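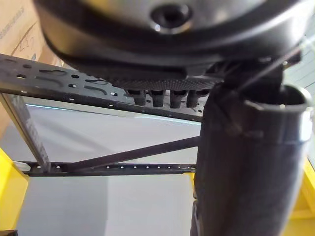
Figure 7.1 Four short pegs below a dark, textured plate.

Chapter 7
Reverberation and the Audience

A concert hall is rarely heard in the state in which it was measured. Most acoustic surveys are carried out with the seats vacant, at a time of day when the building can be kept quiet, while every public performance takes place with people in those seats. The difference between the two conditions is the subject of this chapter.

The reader should already be familiar with the definition of reverberation time given in Chapter 2: the time taken for the sound level in a room to fall by 60 decibels once the source has stopped. For a room of a given volume, the figure depends mainly on how much sound the surfaces absorb. Plaster and painted masonry absorb little. Heavy curtains absorb a good deal, mainly at middle and high frequencies. A seated audience absorbs more than almost anything else in the room, and it is the one element that changes from night to night.

7.1 The Fagundes hall

The worked examples use a single building, the Fagundes hall, which has 400 seats and an internal volume of 3107 cubic metres. It was built for chamber music and is now also used for spoken theatre and amplified concerts. The side walls are hard and parallel, the ceiling is flat, and the seats have thin upholstery on the back and base only.

Two sets of measurements are used. The first was taken with the hall unoccupied. The second was taken on 09/03/2023, during a song recital with 276 people seated, using brief stops in the music as the test signal. The method is less exact than a controlled source — the decay is shorter and the background level higher — but it does not require the audience to sit through a series of test tones.

Thin upholstery makes the hall sensitive to attendance. When a seat absorbs roughly as much sound as the person who will occupy it, the reverberation time holds fairly steady whether the house is full or not. When the seat absorbs much less, performers who rehearse in the vacant room meet a noticeably drier one in the evening. Singers tend to respond by pushing the voice, and pianists by using more pedal.
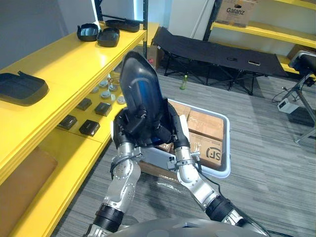
Lucimara Holanda objects that the comparison is too often reduced to one number. In her view, a singer on the platform notices the loss of early reflections from the front rows well before any change in the later decay, and a survey that reports only the reverberation time will miss it. The point is taken up in Section 7.4, where early and late energy are treated separately.

7.2 Absorption per person and per area

Two conventions are in use. The older assigns a fixed absorption to each listener and multiplies by the number present. The newer assigns a coefficient to the floor area the audience covers, with a strip added along the aisles to allow for exposed edges. The two agree closely when seating is of ordinary density and the house is full. They part company when listeners are scattered, as at a poorly sold matinée, and the per-area method must then be applied block by block.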